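8/15/20

So I finally sat down and rewrote our house rules for the arm, which I've been promising to do since April. The old list was one page, taped up by the door, and half of it was about who had to wash the mugs. Not much use to anybody.

The new one came out of a long phone call with Zulkifli Sembiring, who looks after the arms over at Pleneck and is much stricter than me. His sheet has 30 rules on it! I got mine down to 16 and he sighed at me down the phone, but I know what we're like and I know we wouldn't read 30.

Rule one is still the stop button. It has to be in reach of whoever's running the session, and "in reach" means sitting down, without leaning. I'd let that slide (the button had crept along the worktop behind the kettle, sorry) and it's now on a short lead clipped to the chair.

Then there's grip force, which is where we had the biggest argument. I used to leave it at whatever the last person liked. Now it goes back to the lowest setting at the start of every session, and you turn it up one step at a time and write down where you stopped.

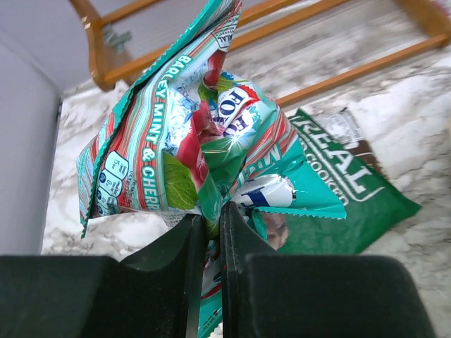 Soft packaging gets a rule all to itself. Sweet bags and crisp packets fold up differently every single time, so one good grab tells you next to nothing. We do 4 tries per item as a minimum before anyone's allowed to change a setting, and a grab that brings up more than one thing goes in the log as a multiple, even if you only wanted one of them. I was counting those as wins until last month. Ahem.

Hands stay off the worktop while the arm is live, and that includes "just nudging" something back into place. Pause it, nudge, step away, start again. It's dull and it adds ages to a long run, but I've had my knuckles rapped once and that was plenty.

Fingers get wiped down between food wrappers and anything else. Zulkifli wants it logged each time, and I've gone with a tick box.

Still undecided on speed limits. Pleneck use one figure for everything and I'd like two, one for empty fingers and a slower one for carrying. If you've got a sheet of your own, stick it in the comments, I'd love a nose at it.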